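# Deformable grasps: width-based success check keeps firing early

**basik_fold** — 9:40 am

Posting this in the manipulation section in case someone has hit the same wall. We run the Plekden grasp stack on a single-arm setup. Top-down grasps, 6D pose from segmentation plus depth, parallel fingers, position control with a force limit on the close. Rigid items are fine. Bags of chips are where it falls apart.

The planner picks a centroid grasp on the mask, descends, and the success check (finger width above threshold, width velocity below threshold) returns true before the fingers have hold of anything. The arm then retreats with an empty gripper and the task layer marks the item as picked.

From one of the bad runs:
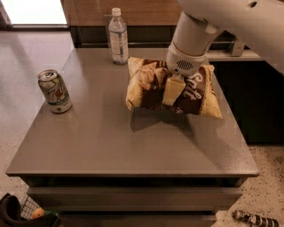 *Finger on the middle of the chip bag during the grasp phase. Soda can and water bottle are the other two items on the table.*

Log for that run has 186 control ticks between first contact and the success flag. Vertical force climbs slowly the whole time with no clear knee in it, so my contact detector trips late and the fingers are already well into the bag when the close starts. The bag resists the close, width velocity drops, the check passes.

Config, for reference:

```
descent:
 mode: position
 contact_force_n: 6
 overtravel_mm: 21
close:
 timeout_ms: 700
 success: width_and_velocity
```

Things I have tried: lower contact threshold (false trips from arm motion), a slower descent (same result, slower), and retraining the segmenter on crumpled bags. Masks are good. I don't think this is perception.

---

**karakaya_dev** — 10:15 am

21 mm of overtravel on something full of air is your problem. Drop it to 5 and see.

---

**basik_fold** — 10:22 am

It's that high on purpose. Depth on a shiny wrapper is noisy and with low overtravel we stop above the bag on a good share of attempts. The can needs none of it, but the config is shared across items.

---

**nullspace_nan** — 10:51 am

I'd argue it is perception, or at least the grasp proposal. A mask centroid is about the worst point on a pillow-shaped bag. It's the thickest part, the film is under tension, and there's nothing to pinch. In your picture the left corner is bulging up and the right corner sticks out toward the table edge. Either of those gives the fingers an edge to close on. Score candidates by local curvature and distance to the mask boundary and let the centroid lose.

We do this with the Grurus sampler. The term is a few lines:

```
score = w_c * curvature(p) - w_d * dist_to_boundary(p)
```

Tune `w_d` first. If it's too high you get grasps that clip only the seal and the bag swings.

---

**karakaya_dev** — 11:08 am

Disagree with the order of operations there. Corner grasps will raise the pick rate, sure. The check is still wrong, and it'll lie to you on the next soft thing you put on the table. Width plus velocity can't distinguish "holding film" from "stalled against a bulge." Fix the check, then see how bad the proposals really are.

---

**nullspace_nan** — 11:14 am

Both need doing. I'd take the one that stops pressing on the product first.

---

**torque_ripple** — 12:30 pm

On the detector: a fixed threshold on vertical force is a poor fit for a soft object. Stiffness is low, so force tracks penetration depth and you never see a step. Two options.

1. Threshold on the slope of force against position, over a short window. Catches the bag earlier than 6 N and mostly ignores inertial offsets if your descent is constant velocity.
2. Switch the last part of the descent to admittance with a low force target. Then overtravel stops mattering and you can leave it at 21 for the noisy depth case.

I'd go with 2. You need a decent payload model, or the gravity compensation error eats the whole force budget.

For success, do a short test lift and recheck width and load at the wrist before the retreat. Don't return true off the close alone.

---

**basik_fold** — 12:47 pm

Wrist load on a bag of chips is close to our noise floor. I can probably see it averaged over the hold, not in a single sample.

---

**torque_ripple** — 12:55 pm

Average it, then. Roughly half a second is enough on our arm. If that's still marginal, difference the depth image at the grasp location before and after the lift. If the bag is where you left it, you didn't pick it.

---

**karakaya_dev** — 1:20 pm

+1 to the depth difference. Mask out the gripper or it'll match itself. Also split that config per object class. One shared `descent` block for a soda can and a chip bag is asking for trouble, and Plekden does support overrides — they go under `classes:`, and an unknown key there fails silently, so check the startup dump.

---

**basik_fold** — 4:35 pm

Found the silent failure the hard way, had `class:` in there for an hour.

Status: admittance on the last part of the descent is in, bag class only. Contact is flagged well before it used to be and peak force is down. The test lift with averaged load catches the empty retreats I replayed, apart from one where a finger had snagged the seal and dragged the bag along. Curvature scoring is not in yet. I'll open a branch for it tomorrow and post the weights.

---

**nullspace_nan** — 4:41 pm

Post the snagged one as well, please. I'd like to see where on the boundary it landed.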